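Clearing the table is still a job for people

We get asked every few weeks whether a machine can tidy up yet. The short answer for this issue is no, with some parts of the job getting close.

The job we keep coming back to is the shared meeting table. Floors are mostly handled. A floor machine needs a map and a charger, and it can go over the same spot twice without doing harm. A table has drinks on it, and papers that somebody may want again tomorrow.

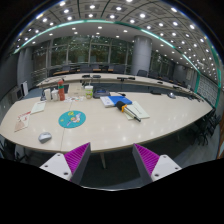 A conference table with the usual mix: bottles, a drink cup, papers, a folder and a mouse. 86 shares

Kaltix and Aigner both sell arms that can pick up a rigid object of a known size. In the Flulevia trial last November, an arm was given 193 household and office items, one at a time, on a bare surface. It did well with bottles and boxes. Thin things were the trouble. A single sheet lying flat gives two fingers no edge to close on, and the arm tended to push it along until it reached the end of the table.

Crowding is the second problem. To reach a cup at the back, an arm has to go over or past whatever stands in front. People do this without thinking about it. The arm has to plan it, and the planning is slow. The Flulevia team allowed 30 seconds per item, and that was with nothing else in the way.
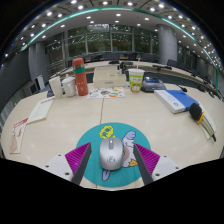 Reading time: 2 min

A mouse is a fair starting point. It is small enough to fit between two fingers, and it has a hard shell. The lidded cup with the straw is harder, as it has to stay upright the whole way and can't be squeezed much. A sheet of stickers is harder again.

Then there is knowing where things go. Zustico is working on this part, with a library of 2,000 short recordings of people putting things away. The mouse should stay on its mat. The mug belongs in the kitchen. A notepad could be trash or could be the minutes, and a machine that can't tell should leave it alone and ask.

For now our advice to offices is the same as last year. Buy the floor machine if you have the floor for it, and keep the table on the cleaning rota. We will look at dish loading next.

14 comments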